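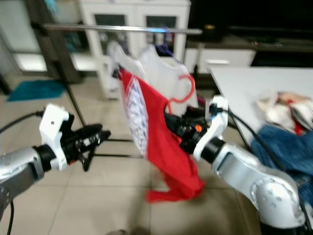

Ticket: Homico Stock shows sold items as available again after overnight sync
Opened: 3 August 2026
Status: Reopened
Product: Homico Stock, version 4, with Rumel label printer
Customer: Fundale (secondhand clothing, one shop, one web store)

This site uses cookies to keep you signed in and to measure visits. By continuing you agree to our cookie policy. Accept all / Manage settings

Problem as reported

Every morning a batch of items we sold the day before is back to "available" in the web store. Customers order them, we can't ship them, we refund them. Last night it was 153 items out of a catalog of 834. I'm told this is a "display delay." A display delay doesn't take people's money.

I have been through the knowledge base article on sync conflicts twice. It says to check that both systems use the same time zone. They do. I checked before I opened the ticket, and I'd appreciate not being asked again.

Reply from Homico support

Thank you for reaching out. Please clear the browser cache on the register computer, sign out of all devices, and run a full resync. If the issue persists, please confirm that the time zone matches in both systems.

Customer reply

Cache cleared, signed out everywhere, full resync done. The resync put the sold items back a second time, including ones I had fixed by hand over lunch. So now I know the resync is part of the problem. Time zone: see above.

I don't believe the browser has anything to do with it. The wrong status is in the export file too, and the export is made on your server. File attached.

Reply from Homico support

We have reviewed the export and see no errors on our side. The printer may be sending duplicate item numbers. Please contact Buschmann, who supplied your Rumel unit.

Customer reply

I called Buschmann. They say the Rumel prints whatever number it is given and sends nothing back. I'm not taking their word for it any more than yours, so I unplugged the printer from the network at closing and left it off all night. Same result in the morning. Unless a printer with no cable can edit a database, we can drop that one.

Tests I ran myself

1. Sold one item at the register and left it alone. Status went to "sold" within a minute. Next morning, "available."

2. Sold one item and removed it from the web store by hand. Next morning it was back as a brand new listing, with no photo and the old price.

3. Sold one item that had never been edited after it was first entered. Next morning, still "sold." First good result. I sold a few more like it and those held as well.

4. Edited a listing and then sold it. I used a red short-sleeved T-shirt with a big white print on the front and changed only the category, from "shirts" to "T-shirts." Next morning, "available." Changed nothing else, so please don't tell me it was the price rules.

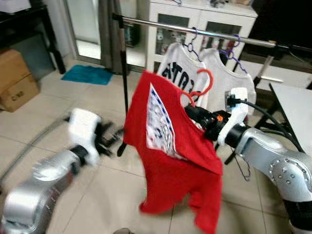 5. Repeated test 4 with the nightly backup switched off. Status stayed "sold." Switched the backup back on, and the next edited item I sold came back overnight.

To me that looks like the backup job writing old copies of edited items over the live ones. I can't see your code, so I may be wrong about the cause. I'm not wrong about the pattern.

Reply from Homico support

Thank you for the detailed steps. We were able to reproduce this on a test account. Saved edits leave an open draft, and the backup job can restore that draft after a sale. A fix is planned for September. As a workaround, please close drafts under Items > Drafts > Close all before the end of the day.

Ticket status changed to: Resolved

Customer reply

Reopening. A planned fix is not a fix, and I was promised one in the spring for a different bug that is still there.

The workaround does something, but "Close all" only closes the first 200 drafts. The page says "All drafts closed" either way. You have to reload it and press the button again until the list is empty. Please put that in the article, or other shops will try it once and decide it doesn't work.

Also still open from my side:

- Who refunds the card fees on the canceled orders
- Whether it is safe to leave the nightly backup off until the fix, and if so, how I make a copy by hand
- Why the resync restores drafts as well

Reply from Homico support

Your ticket has been passed to our second line team. Please do not turn off the nightly backup.

Customer reply

Backup is on. Drafts closed by hand tonight, page reloaded until it was empty. I'll post the morning export here and you can compare it with yours.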